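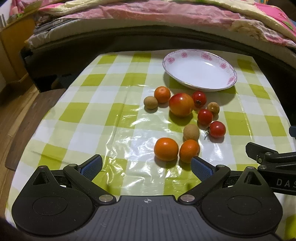 Open house at the Fang engine shop, Handville

The Fang shop opens its doors to the public one Saturday-type morning a year, and this time I made the drive. They rebuild older fuel injected engines and have been doing ignition and injection conversions for a good while. I went mostly to see the dyno and to ask about trigger wheels, as I have a straight six at home that needs one.

Parking was in the gravel lot behind the building. The front half is the machine shop. They had a bare block on the boring bar and a cylinder head on the bench with the valves out, and one of the machinists was cutting seats while people watched. The boring bar dates from 1960 and still does most of the work. They bought a newer one and sold it again because the old one was easier to set up.

The wiring room was the part I liked best. It is small, so they let us in 6 at a time. All the harnesses are laid out full size on plywood boards with nails at the branch points. They use Zorari connectors for anything under the hood and solder nothing that moves. Every sensor ground goes back to the ECU on its own wire. I asked about using the engine block as a sensor ground and got a firm no.

The dyno is a Flunemo hub unit, so the wheels come off and the car bolts straight to it. The demo car was a four cylinder hatchback with individual throttle bodies. They let it warm up, then made 2 pulls. On the first it broke up above 5500 rpm and the log showed sync losses. The operator shut it down, checked the crank sensor gap and found it too wide. He took a shim out from under the bracket and the second pull was clean to the limiter. I don't know if that was set up ahead of time for our benefit, but it was useful to watch.

Some notes from the question session afterward:

Crank sensor gap: they set it with a feeler gauge and check it all the way around the wheel, looking for runout.

Shielded cable: ground the shield at the ECU end only.

Idle: they get the throttle stop right first and only then turn on closed loop control. Target on the demo car was 1000 rpm, which is high, but it has big cams.

Dwell: measure the coil current if you can. They have seen too many coils cooked by numbers copied from somebody else's tune.

Coffee was free and there was a swap table by the door. I came home with a used throttle position sensor and a bag of connector pins. The sensor sweeps smoothly on the meter – I will know more when it is on the car.

They plan to run the open house again next August. Get there before 9 if you want a spot near the dyno, it is loud and there is only one window to look through. Bring ear plugs.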